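Gallery: towers on the bench, Dolivia batch

11 November 2024
Posted by the Plesel workshop desk

We use cookies to remember your settings and count visits. Accept all | Manage

Quick page this time, lots going on. New gallery for the Dolivia batch, the office desktops from Onness. Over 200 machines on the list, mostly plain black towers, the sort that sat under a desk for years with a wastebasket in front of the vents. Notes first, then the picture. Scroll down if you only came to look.

People keep asking what goes on between drop-off and the pallet, so will try to put it down in order. Not a guide. If you want a guide the maker's service manual is better than anything we will write and it has the drawings.

Intake. Asset sticker gets read off, number goes in the sheet, tower goes on the rack by the door. Side panels stay on until a bench is free – we lost too many screws the other way. If a panel is bent or the latch is gone, tape a note on the front. Not on the top, tops get stacked. Dust gets blown out by the back door, never at the bench, and please wear the mask, it's the gray fluffy kind and it goes everywhere.

Unplug, hold the power button in for a bit, then open. You all know this. Still writing it down.

On its side, open side up. Everything reachable from above, nothing hanging off a cable. Towers were built to stand up but no one wants to work on one standing up. Check the table is clear of loose screws before you lay it down, they scratch the paint and then it's a grade B case for no good reason.

Drives first. Always. Drive out, label on, into the locked cabinet, number in the sheet against the tower it came from. They go to wiping as a lot and they don't come back to the bench till the sheet says so. A few of this batch came in with drives already pulled by the office, those are marked with an X in the last column. Several had one drive pulled and a second one still sitting in there, so look, don't go by the X.

Color on the tabs is worth a word for anyone new. On a lot of office machines the bits you're meant to press or pull without a tool are one bright color. Blue, green, depends who built it. If it's that color, try fingers before you go hunting for a driver. Most of the broken plastic in our scrap bin is from somebody levering at a thing that wanted a push.

Memory. Both clips, straight up, into the tray with the foam. Mixed sizes in this lot, don't assume a pair is a pair. Read the sticker on each stick. We got caught on asset 338, two sticks that looked like twins and weren't, and it took most of an afternoon to work out why the thing kept restarting.

Cooler and processor. Coolers come off slow, a little twist if it's stuck, do not yank. Old paste goes hard and the chip can come up with the cooler, pins and all on the older boards. Once the chip is out it goes straight into a clamshell with the asset number written on. Then take a look at the socket with the lamp before anything else happens near it. Bent contact, mark the board and stop. Don't try to fix it with a sewing needle, you know who you are. Socket covers are in the drawer under the scale, use them when the board is going back on the shelf.

Graphics cards. Only some of these had one. Small ones mostly, nothing anyone will get excited about. Catch at the end of the slot, then the bracket, then lift level. Card into an antistatic bag, not the pink bubble wrap, we have had this talk. The low ones go in the Le Roux bin, they take them for their sign displays and they want the brackets too, so keep bracket and card togther.

Power supplies. Leave them in unless the sheet says otherwise. We don't open them, ever, for anything. Tested on the tester, pass or fail sticker, done. Photograph the rating label if you can't read it with the case in the way, saves pulling the unit just to copy a wattage down.

Cables. Don't cut ties you don't need to cut. A bundle that was routed nicely at the factory will never go back as nice, and half of the "won't close" cases are a fat loop of cable sat on top of the drive cage. Tuck it first then try the panel again.

Cases. Wipe down inside and out, asset stickers off with the plastic scraper, the orange spray if it's stubborn. Leave any sticker inside the case alone, somebody will need the service number later and it's no fun finding it gone.

Grading hasn't changed since June. A is clean, B is scratched, C is parts. If you're stuck between B and C, put it in C and move on, there's plenty more on the rack.

Where it all goes: working machines back to Onness for the evening computer classes, spares shelf gets the rest, bare metal to the scrap guys. We get asked to sell singles from the door. Can't, sorry. The batch is promised as a batch and we have to hand over the sheet with every number on it.

A few bits we're short on if you have a drawer full at home:
– case screws, the coarse thread ones
– slot covers, any height
– SATA data cables, short
– foam trays, clean
– thermal paste that hasn't dried out (check, please)

Not short on: mice, VGA cables, beige anything. Really. The shelf is full.

Also the lamp on the end bench is flickering again, use the clip one. And whoever has the long magnetic driver could it come home please.

More pictures when there's time to sort the folder, the earlier ones are all sideways. Bench picture below.

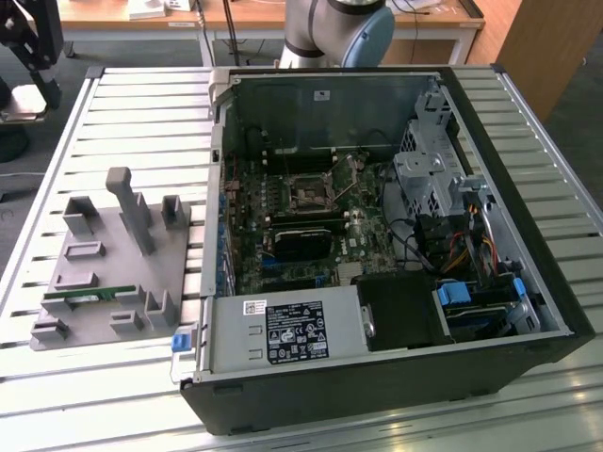 Panel off, laid on its side on the slatted table. Socket empty with the lever up, graphics card still in, drive still in its cradle (blue tabs, bottom right).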